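Mudico pot-and-block set: read this before you train on it

README for the two-arm tabletop recordings from the Hirnham shared workshop. Last edited in July.

Short version

This is a small set of teleoperated recordings made on a home-built pair of arms. It holds 3,264 episodes. I think maybe half of them are worth your disk space, and I say below which half. If you came looking for proof that two cheap arms can learn to tidy a kitchen, I don't have it, and I would be suspicious of anyone with a rig like this who says they do.

What was built

The rig is called Mudico, after the label on a crate the first power supply came in. It has two black arms with two-finger grippers, a camera on each wrist, and one fixed view of the table. Everything works over a white board with a black backdrop behind it. The arm plans are the Gellora open design, with our own changes to the wrist mount and the finger pads. The changes are in the folder named hardware. I don't claim they are improvements. The stock fingers may do just as well, and we never ran a fair comparison.

The objects are ordinary household stuff plus toys: a metal pot, sponges, small blocks, a red-fronted panel with a pale wooden surround, and assorted things to put in the pot or take out again. None of it was bought to a standard, so don't expect to match the set exactly. Lighting is whatever the workshop had at the time. Polished steel throws reflections of everything near it, and we did nothing to tame that.

What a wrist camera gets

Each wrist stream looks out between the fingers. On a good approach that means both fingertips and the target are in view at once. On a bad one a finger covers the target and you are guessing. Check a few dozen wrist clips by eye before you trust any grasp label that depends on them. In this one the gap between the fingers is clear and the green block is easy to find, but the left finger is already over part of the sponge:

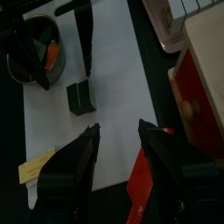 What is in the files

Each episode is a folder with three video streams (left wrist, right wrist, fixed), joint positions for both arms, gripper opening, and a one-line task note typed by the operator. The notes are short and not consistent. "Orange out of pot" and "take orange thing out" are the same task. I started merging them and gave up, so the raw notes are what you get. A rough mapping is in notes_merged.csv, and it has mistakes.

The tasks, as far as they can be sorted:

Put into pot. The largest group. Toy food, blocks, sometimes the utensil.

Take out of pot. Harder for the operator, and you can tell from the pauses. The rim gets in the way of the fingers, and a long utensil lying across the top makes it worse.

Move block. Pick up one block, set it down somewhere else on the board.

Sponge. Pick up and place only. The task notes sometimes say "wipe". Ignore that word. No wiping was scored, and I doubt you could learn any from it.

Both arms. There are 200 of these and they are the weakest part of the release. In most of them one arm works and the other waits in the air. That makes them single-arm episodes with extra joint data, and I have left them labeled the way the operator labeled them only to keep the numbering stable.

The fixed view

The fixed stream is the one I would start with. It shows which arm is doing the work, and it is much less jumpy than the wrists. It has its own blind spot, though. You can't see down into the pot from there, so any claim about what ended up inside has to come from a wrist clip or from the note.
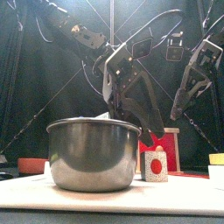
Fixed view, one gripper over the pot rim and the other held clear of the board.

Known problems

Clock drift. The wrist streams slip against the fixed stream over a long session. The worst case I measured was over 700 milliseconds. The script align.py fixes most of it by matching gripper motion. It does nothing for an episode where the gripper never closes.

Success labels. The operator pressed a key at the end of each try. People are generous to themselves. I rewatched 600 episodes and disagreed often enough that I now treat the key press as "the operator stopped here" and nothing more. My own labels for those are in the column rewatched.

Sameness. One board, one backdrop, one pot in nearly every episode. A policy that scores well on our held-out split has learned our table. Please don't report that number as if it meant anything about yours.

Cables. They move between sessions and cross the background of the fixed view. A model can learn to tell sessions apart from the cables alone. I tried it with a tiny classifier and it did well, and that was a bad afternoon.

Baseline

We trained one imitation policy on the "put into pot" group using the Arellano training scripts with default settings. It can put a block in the pot when the block starts where blocks usually start. Moved a hand's width over, it tends to reach for the old spot. The weights are included so you can see this for yourself.

Use and changes

Free to use for any purpose, with credit to the Mudico rig at Hirnham. Corrections to labels are welcome as a patch to the CSV files. Please send the episode number and the stream you judged it from, otherwise I can't check it. New recordings from other rigs belong in their own release.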